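Grippers at the Praltgate shop: your questions

I get stopped in the hallway a lot with these, so I've typed them up.

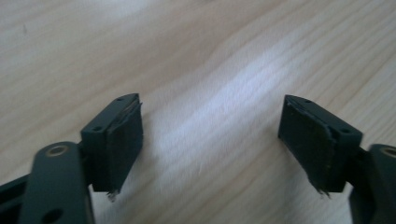 Am I losing my job to this thing?
No. Packing stays at the same headcount through September, and I have that in writing from Murdo Semple. What changes is the mix: less lifting small parts out of trays, more checking and setting up. If you like the lifting (some of you do!), come talk to me about the Vadby line, which stays manual.

Do I need to know how to code?
Nope. You show it the move by hand and it learns from that. I can't code either and I've done over 1000 of them.

Who looks after the pads?
Whoever is on shift. Look at the foam before you start, and if it's fraying along the bottom, write it on the sheet and grab a new pair from the MacKinnon cabinet. Change both sides together — mismatched pads drop things.

Does my pay change?
Not downward. Setup work gets the higher rate from your first full shift on it, and training hours are paid.

Are my sessions being used to rate me?
I asked the same thing. They're saved by station number with no names, and your supervisor doesn't get them.

What if I try it and hate it?
Tell me within your first two weeks and you go back to your old station. Ext. 321, or just wave me down.

Last updated 22/05/2020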